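Rules for the untidy room

Most of the rules written for robots assume a fence. A machine stands behind a guard, a gate switch cuts the power when someone walks in, and the floor inside the guard is kept clear. The home has none of this, and the people now gathering the material from which household machines will learn have had to write their own rules as they go.

The set in use at Mollcombe, a small research firm working on the handling of cloth, runs to 20 pages. It was drafted by Halfdan Zoëga, who came to the firm from lift inspection, and it covers work done with hand-held grippers in lived-in rooms. A person carries the gripper, a camera on the tool records what the tool meets, and the recording is later used to teach an arm to do the same job. No motor is strong enough to break a wrist at this stage. Zoëga holds that the rules matter all the same.

"Whatever the person does with the gripper, the arm will copy," he says. "If the person drags a blanket across a cable, the arm will drag a blanket across a cable. It will do so at night, with no one in the room."

The first section deals with the state of the room. An earlier draft told operators to clear the floor before starting. That line was struck out in the second edition, on the grounds that a machine taught only on clear floors has learned nothing about real ones. The present text asks for the room to be left as found, with one exception: anything that could injure the operator is moved, and the move is written in the log. 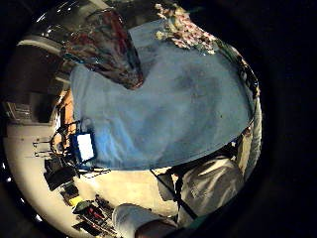
Cloth work seen from the gripper. Thin cables and a small lit screen share the pale surface with the light blue fabric.

Cables have a clause to themselves. They may stay in view, but no cable may pass under the operator's feet, and none may lie within the path of the cloth unless the task sheet says so. Straps and cords are treated in the same way. Zoëga wanted a fixed clearance and tried several figures in January, but gave up when it became plain that a hanging sheet does not respect a line on the floor. The clause now speaks of "the ground the cloth can reach when dropped", and leaves the operator to judge it.

The second section covers the tool. Jaws are checked for burrs at the start of each shift and again after every 200 grasps. A burr too small to feel through a glove will pull a thread, and a pulled thread alters the way the fabric folds for the rest of the session. Squeeze force is tested on a spring gauge and the reading entered by hand. The firm's software could record it without help, but the written entry was kept – it makes someone look at the jaws.

Sleeves are dealt with briefly. They must be close at the wrist or fastened, and bracelets come off.

The third section, on privacy, is the longest. A wide lens takes in a good deal that has no bearing on a towel: letters, screens, photographs on a shelf. Under the rules, the householder walks through the room with the operator beforehand and may have any object covered or taken away. Recordings are checked before they leave the house. Where a screen can be read, the passage is blurred or cut, and the choice between the two is the householder's.

Emiliano Orellana, who audits data collection for the consultancy Toft, has read the Mollcombe text against those of other firms and considers this section the strongest. He is less content with the sampling rule. Of each batch of 3,000 recordings, 2 per cent are watched from start to end by a second person; the rest are screened by software.

"Software finds a face well enough," Orellana says. "It is poor at finding a bad habit. I would want more people watching, and I would want them to be people who have done the folding."

Mollcombe's answer is that cost forbids it for now. A trial on the Jeklow project, where operators review one another's work at the end of a shift, may change the figure. Early returns show that reviewers mostly flag hurried releases, in which the jaws open before the cloth is at rest. The software had passed all of them.

There remains the question of who the rules bind. They have no legal force. Utametti, which leases grippers to several firms, now asks its customers to sign a shortened version covering jaw checks and cables, but leaves out privacy, saying that this belongs in the customer's contract with the household. Zoëga regards the omission as a mistake and has told the company so in writing. A third edition is in draft, and the clause on sleeves is to be moved to the front.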